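About Stedlow

Stedlow is a small sorting and resale company. We take in the little things that pile up when an office closes or a family moves, and we find out what each one is before it goes anywhere.

Vilhjálmur Blöndal started the business in one rented room at 109 Birkero Street. Brynhildur Zoëga joined the following November and now runs intake.

What comes across our tables

Toys, watches, lab supplies, small boxed goods - most lots are mixed.
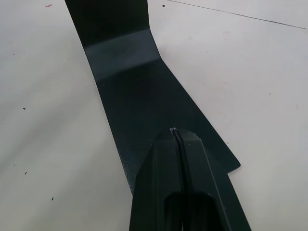
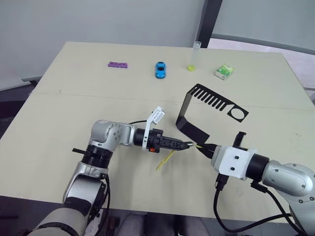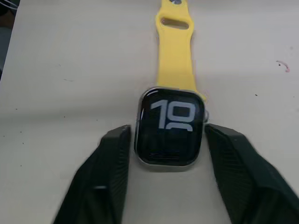
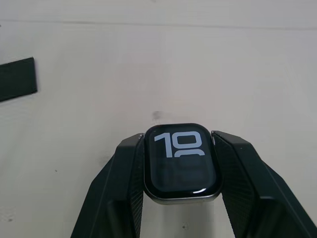

How we work

Every item is set out on a clear table and looked at by itself. Watches are listed with the band noted separately, attached or missing. Liquids in tubes or bottles are never resold. They go to Michiels for disposal.

Toy cars and building pieces are grouped by type and sold by the tray. Anything we can't name goes on the Clirklow shelf, called after our first customer, and stays there for 10 weeks.

Last year we handled 1033 lots. The smallest was a single watch band.

Visiting

Drop-off is at the side door. Please bring a list if you have one - a handwritten one is fine. For pickups, call the office and ask for extension 2341.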